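Section 2. Setting up the parish hall sound and streaming desk for Mass

Applies to: Sunday Mass, weddings, funerals, feast day processions that end in church. For concerts and outside hire see Section 5, different cable layout.
Last changed Monday, May 19, 2025, by Cameron Baxter. Bits marked (GP) are Gwion Phillips's, ask him about those.

2.1 Before you start

You need:
the sacristy key (the desk cupboard is on the same ring)
the gray Quinlan case with the two handheld mics
the lapel mic for the celebrant, in the small pouch
fresh AA batteries, 2 per handheld, 2 for the lapel
headphones
the running sheet from the parish office – printed, not on your phone

Be at the desk 45 minutes before Mass. An hour for Confirmation or anything with the bishop. The choir starts warming up half an hour before and you cant hear a thing after that.

NOTE: The running sheet changes. Hymn swapped, second collection added, visiting priest. Get the latest one from the tray by the office door. Check the date at the top.

2.2 Powering up

Order matters. Get it wrong and there's a bang through the ceiling speakers.

1. Check the main amp switch is OFF. Black rack, bottom unit.
2. All faders down on the desk.
3. Turn on the wall socket marked CHURCH AV. Leave the one marked ORGAN alone.
4. Turn on the Jetance mixer. Switch is round the back on the left. Wait for the lights to settle.
5. Turn on the wireless receivers. Both should show a channel number.
6. Turn on the main amp. Last thing. Always.

CAUTION: The ORGAN socket feeds the blower. Switching it off while the organist is playing will stop the organ dead.

If the mixer does not light up, check the power strip under the desk. Cleaners unplug it for the vacuum.

2.3 Microphones

1. New batteries in all three mics. Every Sunday. Don't trust the battery indicator, it reads full then drops out halfway through the homily.
2. Old batteries go in the tub in the cupboard, not back in the case.
3. Lectern mic is wired and stays put. Point it at the reader's chin. Do not bend the neck past the tape mark.
4. Altar mic is wired, flat type. Should sit to the left of the missal stand. Check a corporal or altar cloth has not been folded over it.
5. Handheld 1 to the cantor stand. Handheld 2 stays at the desk as a spare.
6. Lapel mic to the sacristy. Hand it to the priest yourself. Clip goes about a hand's width below the collar, outside the chasuble.
7. Ask him to say a few words at normal volume. Set the level from that.

NOTE: Deacon preaching? He needs the lapel or he goes to the lectern. Find out which before the procession, not during the Gospel.

CAUTION: Mute the lapel as soon as the priest leaves the sanctuary. Also mute it during hymns, unless he asks you not to. We've had conversations in the sacristy go out on the stream.

2.4 Starting levels

Marked on the desk in white tape. They're a starting point for a half full church. A full church soaks up sound so push everything up a little.

Lectern: at the tape
Altar: just under the tape, it picks up page turns
Lapel: at the tape
Cantor: under the tape, then bring up by ear
Choir pair: all the way down until the choir is in place

If you get ringing or a howl:

1. Pull down the fader you touched last.
2. Still ringing, pull down the altar mic.
3. Still ringing, mute the choir pair.
4. Bring them back one at a time, slowly.

Don't pull the main fader. The congregation loses everything and the reader stops.

2.5 The stream

The stream goes through the Brestirard box on the shelf above the mixer. Used mostly by the homebound and by families who live away, so please do not treat it as an extra.

1. Turn on the box. Takes a couple of minutes. Blue light flashing is normal, blue light steady means ready.
2. Turn on the laptop. Password is on the card inside the cupboard door.
3. Open Grekimen from the desktop. Pick MASS from the saved layouts. Not MASS OLD.
4. Check the title and date. Fix them if they still say last week.
5. Put the headphones on. Speak into Handheld 2. You should hear yourself a little late – that delay is fine.
6. Put up the holding slide 10 minutes before Mass and press GO LIVE.
7. Switch to the main camera when the bell rings.

Before the first stream of the month, do a test on the private channel and watch it back on the laptop with the sound on. Soft focus and bad color are much easier to put right on a weekday than with people already in the pews.

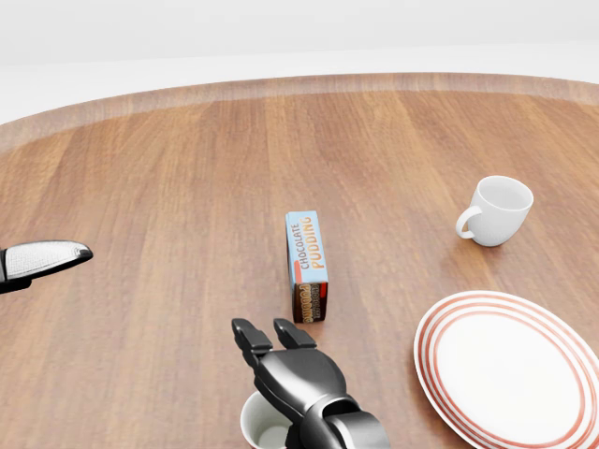
2.6 During Mass

1. Follow the running sheet with a pencil. Tick things off.
2. Bring the lectern up as the reader bows to the altar. Not before, or you get footsteps.
3. Psalm: lectern down, cantor up.
4. Gospel: lectern up. If incense is used allow for the thurible chain, it rattles right by the mic.
5. Homily: lapel or lectern, one only. Both open at once gives a hollow sound.
6. Eucharistic Prayer: altar up, lapel slightly down. Everything else muted.
7. Communion: camera goes to the wide view from the back, or to the crucifix. No close shots of people receiving.
8. Announcements: often someone unexpected comes up. Have Handheld 2 ready.
9. Leave the stream running till the end of the last hymn, then holding slide, then END.

NOTE: (GP) At baptisms keep the family's names off the stream title unless the office has a signed form. Same for First Communion. The form lives in the blue folder.

NOTE: (GP) Funerals, ask the family directly if they want it streamed. Don't assume. Some want it private with a link, and the office sets that up, not us.

2.7 Shutting down

Reverse of start up, more or less.

1. All faders down.
2. Main amp OFF first.
3. Receivers off.
4. Mixer off.
5. Close Grekimen, wait for it to finish saving, then shut the laptop down properly. Closing the lid doesnt count.
6. Brestirard box off.
7. Collect the lapel from the sacristy. Check the vestment rail, it's often still clipped on.
8. Mics back in the Quinlan case. Batteries out.
9. Wall socket off. CHURCH AV only.
10. Lock the cupboard, key back to the sacristy hook.

2.8 If something fails mid-Mass

Lapel dies: walk Handheld 2 up the side aisle. Don't cross the center. Put it on the short stand beside the altar.
Lectern dies: use the cantor mic on its stand, move it at the end of the reading.
Stream drops: leave the laptop alone for a minute, it usually reconnects. If not, END then GO LIVE again and post the new link on the parish page.
Everything dies: wall socket, then power strip, then the breaker in the porch (number 17). Amp OFF before you reset anything.

Write any fault in the red notebook with the Mass time. Even if it fixed itself. The annual service is in July and the engineer works from that list.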